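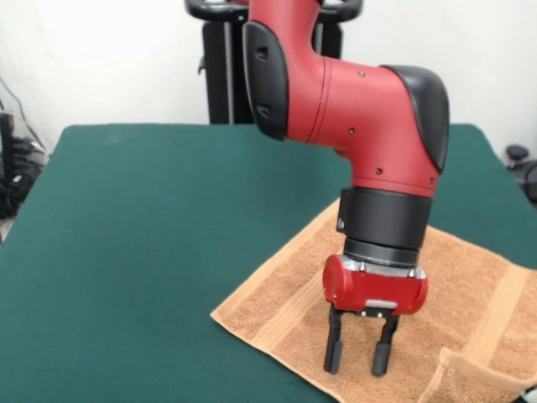 About Dunstan Linen Service

June, by Parveen Amarasinghe

Dunstan Linen Service washes, irons and delivers towels, sheets, table linen and work clothes for small businesses. Our customers are mostly guest houses, hair salons, physical therapy offices and restaurants with fewer tables than the big laundries want to deal with. We also take in household washing at the front counter.

The business was started by Angus Ashby, who had been a route driver for a larger laundry and kept hearing the same complaint from the smaller stops. They were billed for a minimum load they never used, and what came back was often somebody else's. Angus rented a corner unit that had been a tire shop, put in two washers and a dryer, and took on three salons. He did the driving himself in the mornings and the folding at night.

We outgrew the tire shop and moved to our present building on the old Sukasen lot, next to the feed store. It has a proper loading door, floor drains and enough room to keep clean and soiled work on separate sides. The front counter is on the street side and the drivers use the alley. There are 14 of us now, counting the drivers.

How we work

Every customer has a number, and every piece we handle for that customer is marked with it. Towels are marked at the hem and sheets at the bottom corner. Work clothes are marked inside the collar. We sort by customer first and by color second, so your items are never washed with anyone else's. It takes longer than washing in bulk and it costs us more in water, and our prices reflect that.

Salon towels get a pre-soak for dye and oil. Restaurant napkins are checked for grease before ironing and go back through if they need it. We don't use fabric softener on towels unless you ask for it - it builds up in the loops and they stop soaking up water. Scent-free washing is the standard here and has been from the start.

Anything that comes out torn or badly stained is set aside with a slip and returned to you on top of the bundle. We can mend hems and small tears, and Lanying Jin runs the mending table. She will call before doing any work that adds to your bill.

Who we are

Angus still owns the business and handles new accounts. Parveen Amarasinghe manages the office and writes up the schedules. Fletcher Rutherford looks after the machines and the boiler. Aqeel Minhas is in charge of the routes and is the person to ask for if a delivery is late or short.

New employees spend their first two weeks at the sorting bench, whatever job they were hired for. Drivers do it as well.

Service area and pickup

We deliver in Jevum and Protov and along the county road between them. Business accounts get two or three pickups a week, depending on volume. There is no minimum load. If you close for a season we hold your account at no charge, and your stock can stay on our shelves until you open again.

The front counter opens at 7 in the morning. Household washing left before noon is ready the next working day - comforters and rugs take longer. Please empty the pockets.

To open an account, call the office or stop in and ask for Angus. He will want to see what you use now and how much of it, so bring a sample of each item if you can.

Contact: Dunstan Linen Service, front office | © Dunstan Linen Service. All rights reserved. | Back to top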